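robotics club thread, week 8, typing this on the bus so bear with me

1/ New task this term is cloth handling. Rigid blocks were last year and everyone got cocky. Fabric is horrible. Our team is called Trosex (don't ask, there was a vote) and the two arms go by Piris and Xue. Piris on the left.

2/ Rules for the December demo: two arms, one table, pick up a thing, pass it or hold it between you, put it down flat. 3 minutes per team. No touching once the clock starts. Pieter Kramer is judging and he WILL notice if you touch.

3/ Most of tonight went on getting both grippers into the middle without them clouting each other. Moved the handover point 43 mm towards the front, redid the limits, slowed the wrists right down. Much calmer now. Slower than my nan but calmer.
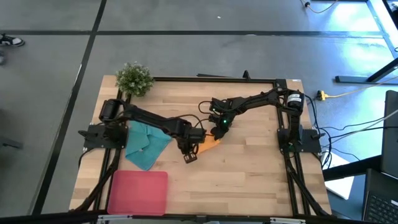
Orange piece between the two grippers, teal cloth off to the left waiting its turn.

4/ Grip force is the faff. Too light and it slides out, too hard and the motors complain and then sulk. We're writing every try into Histora (our log thing, it's a spreadsheet with a nice name) so at least teh numbers are in one place. 300 rows as of this evening. Half of them say "dropped".

5/ Things I'd tell the other teams:
- microfibre clings to itself, start with something flatter
- home both arms before you change ANY limits
- save the old config somewhere. I didn't. Lost an hour of my life

6/ Still to do: the folding bit, which so far is one arm pinning a corner and the other one dragging. Not a fold by any definiton. Also want a proper timer on the laptop, we keep using someones phone.

7/ Someone asked if first years can join in. Yes!! You don't need to code, labelling the log is a real job and we're miles behind on it. Friday, 6pm, upstairs lab, bring a drink with a lid

8/ ok my stop. if anyone has a decent way of spotting cloth corners when it's all scrunched up pls reply, ours only works when the thing's already flat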